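Print this page | E-mail this page

Catska G2 Short-Finger Gripper - Retail Handling Evaluation

The Catska G2 is a two-finger parallel-linkage gripper for light arms. We tested it against the Zimley P4 on a two-arm bench loaded with packaged food and drinks, using the same arm, wrist camera and controller settings for both units. Only the fingertips and the force limit were changed between runs.

Each gripper made 476 pick attempts. Packs were presented on clear acrylic stands or in baskets, and the target was a flat tray in the middle of the table. An attempt counted as a pass if the item reached the tray with its wrapper intact.
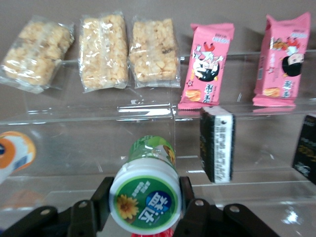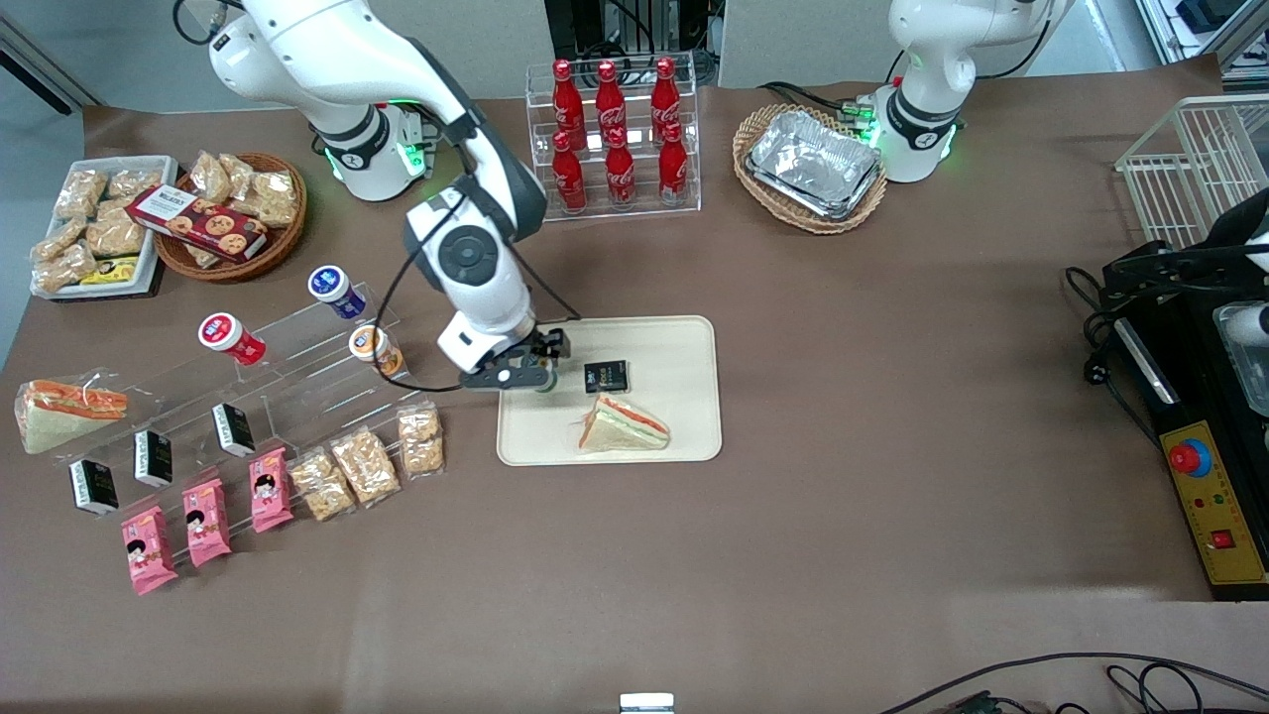

Film packs gave the widest spread in results. The P4 has longer fingers and tends to close on the crimped seal, which folds and lets the pack rotate. The G2 takes a deeper bite on the body of the pack. Its pass rate on film packs was 95 percent at the low force setting. Raising the force did not help and crushed the puffed rice.

Bottles and cups are less demanding on the fingers and harder on the camera. Clear shelving returns bright streaks under overhead light, and the depth estimate at the front lip can be wrong by more than a finger width. We recommend a fixed second camera for any shelf with a transparent edge. The Bindeseck mount fits without an adapter.

Soft sandwiches should be picked from the crust side. Neither gripper did well on the cut face.

Maximum opening: 109 mm
Cable: single, wrist exit
Controller: Erdős C1 or later
Fingertips: flat pads supplied - ribbed pads sold separately

The service interval for the pads is 300 hours. Order pads in pairs.

Reader comments

tkl_bench: Does the low force setting survive a controller restart? Ours goes back to default every time.

Moderator: Save it to the tool profile, then restart.

palletside: Same trouble with the seals on the P4. Shorter pads fixed most of it.

Related items
Zimley P4 Gripper
Bindeseck Fixed Camera Mount
Erdős C1 Controller
Catska Ribbed Pads, pair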